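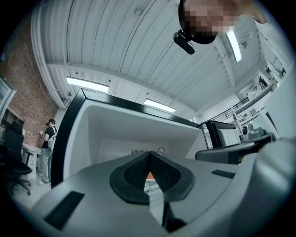 How much fall does a paved pedestrian walkway need so that water drains off it? Set a cross slope of 1 in 100 on sawn stone or smooth concrete pavers, and run it away from the shop fronts.

## Setting out the fall

1. Mark the finished floor level on the building face at each door.
2. Drive pegs along the channel line and transfer the level with a laser.
3. Measure down from the transferred mark. A walkway 3 m wide drops 30 mm.
4. Pull string lines between wall and pegs.

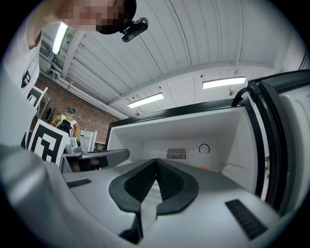 Screed the bedding to the strings, then lay from the channel toward the building. Check each bay with a straightedge before jointing. On the Ruseck arcade, Feven Gebreyes had bay 17 lifted and relaid after it held water at the door.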